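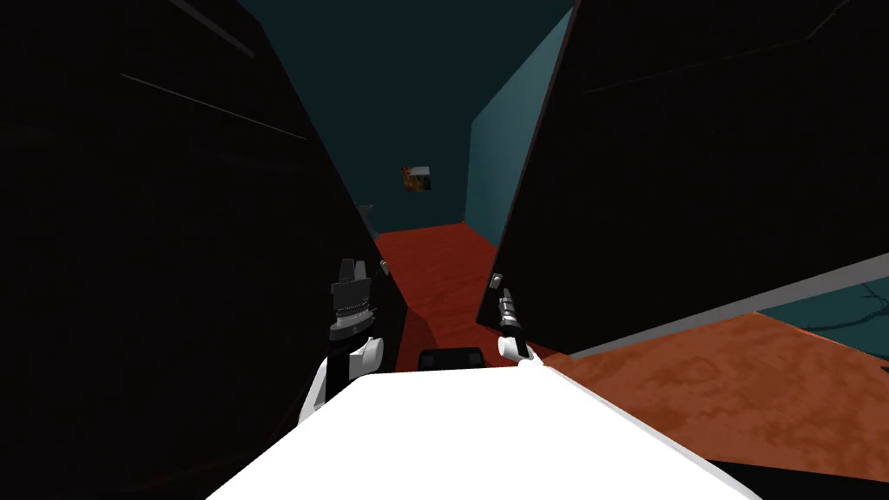

Section 5: Teaching Pimentel a task by remote control

I wrote this part of the Pimentel guide after teaching the simulated robot myself with a pair of Tralow hand controllers, so it follows the order that worked for me. You'll want the Orham room file loaded before you start.

5.1 Getting the arms under control

1. Switch on both controllers and hold them level in front of you. Left hand drives the left arm, right hand the right (it does feel odd for the first few minutes!).

2. Press and hold the side button to link up. The arms only follow while you're holding it, so let go whenever you want to rest your elbows.

3. Bring both grippers up over the floor on either side of the small black part on the body, and keep them apart. I like to have the black double doors straight ahead and the gap between them in view – it gives me something to steer by.

Note: the view comes from the robot's head, so the white torso fills the bottom of your screen. Leave it there, it's handy for judging reach.

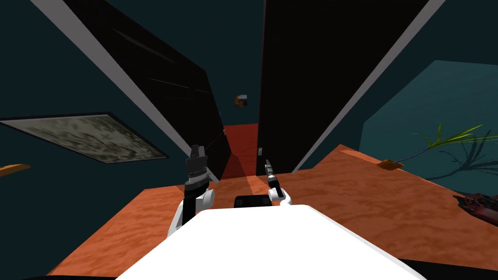

5.2 Recording a demonstration

1. Press Record, wait for the beep, then move. Go slower than you think you need to.

2. For the ball task, switch to the gripper view. Come in with the fingers open and close them on both sides of the ball, near its middle. With the pale slab standing behind it, it's easy to drift too far forward, so stop short and creep.

3. Press Record again to finish, and give the take a name you'll recognise later.

Caution: don't let go of the side button in the middle of a grip. The arm freezes, and you've got a long pause in your recording that Pimentel will happily learn.

4. Delete any take you fumbled and do it over. I keep going until I have 50 clean ones. 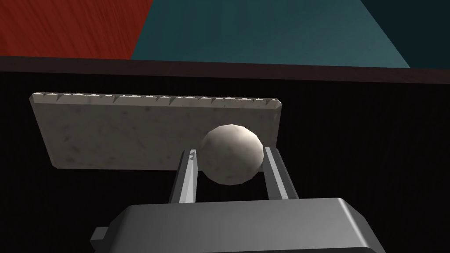
Can I record one arm at a time?
Leave the other controller unlinked and its arm will stay put for the whole take. Bellum saves both arms in the same file either way.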